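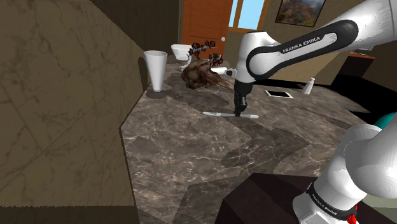
Shaohua Tan asked whether a robot can practice before it's built, and whether the practice counts if the robot isn't real. Good question, came in before we'd even swept the floor. Yes and yes. Mostly yes. Let's go.

How a robot practices inside a computer

We're building a small robot arm at Celum, the shared workshop. Cardboard, wood, 4 motors, a lot of hot glue. Its name is Sima. Sima can't pick up anything yet. Sima doesn't have fingers yet!

So while the glue dries we work on the other half of the job, the moving-and-grabbing half. For that we use a pretend arm in a pretend room. The pretend arm is a lot bigger and smoother than Sima. White and black, with FRANKA EMIKA written on it. It has a marble counter to work at. Sima gets a table with paint on it. Life isn't fair.

What's a simulation?

A simulation is a make-believe place with rules. Video games are like that too. In a game, if you walk off a ledge you fall, and somebody had to tell the computer about falling.

Same thing for robots. You tell the computer:
how heavy things are
how slippery they are
what's hard and what's squishy
how far each joint of the arm can bend

Then you press go and the computer works out what would happen. Knock a cup, the cup tips. If you forgot to give the cup a weight, weird stuff. We had one fly through a wall.

The job: pick up a stick

Sounds easy. Pick up a pencil right now. Done? You didn't even think about it. The robot has to think about all of it.

The stick in our room is long, thin and white and it lies flat on the counter. Flat things are hard. There's hardly any room to get your fingers around the sides, and the counter is right underneath. Go too low and the fingers bang into the stone. Too high and they close on air.

The arm's hand is called a gripper. Two slim fingers, and they're parallel, so they slide together and apart like a sliding door. No thumb. No pinky. Try it yourself with two rulers, one in each hand, and pick up a straw. Harder than you think.

The steps go like this

1. Find the stick. Where is it? Which way does it point?
2. Move over the middle of it. The middle is best becuase if you grab one end, the other end droops.
3. Turn the gripper so one finger goes on each side of the stick. Turned the wrong way, both fingers land on top of it.
4. Go down slowly.
5. Close.
6. Lift.

Steps 2 and 3 are where we mess up. One wrong number and the hand turns sideways.

Why all the other stuff on the counter?

There's a tall white cup, a lumpy brown thing with spiky leaves sticking up behind it, a white roll, a little bottle. The robot doesn't need any of them. But real tables are messy. Look at yours. If an arm only ever practices on a bare table, it gets confused the first time somebody leaves a cup out. It might bump the cup or think the roll is the stick.

So clutter is good. Only time a grown-up will say that.

How many tries?

Lots. Our list for November has 80 tries on it and we've run 57. Each time we move the stick a bit, or turn it, or slide it closer to the cup. Then write down what went wrong. "Too high" is a good note. "It was bad" is a bad note.

In the computer a miss costs nothing. Press reset and everythings back on the counter. With real Sima a miss means more glue.

What the computer gets wrong

Pretend rooms are too neat. Pretend motors never get tired or sticky. Sima's shoulder motor squeaks and sometimes stops a little early, and there's no squeak in the simulation. So when we move the instructions over to Sima, some of them will be off and we'll have to fix them. People who build robots have a name for this, the reality gap. Gap like the gap between what you planned and what you got.

Also Sima is a different shape! Shorter arm, fewer joints. We can't just copy the numbers across. What we can copy is the order - find it, get over the middle, turn, go down slow, close, lift.

Try this at home

No computer needed. Put a pencil on a table with some junk near it. One person is the robot, eyes shut, two fingers only. The other person gives orders. Left a bit. Stop. Down. The robot does exactly what it's told and nothing more, even if it's silly.

Then swap. Write down the orders that worked and bring them in, we'll try them on the arm. Fingers for Sima are next, probably popsicle sticks with rubber bands on the ends for grip. If you've got spare rubber bands, the wide kind please.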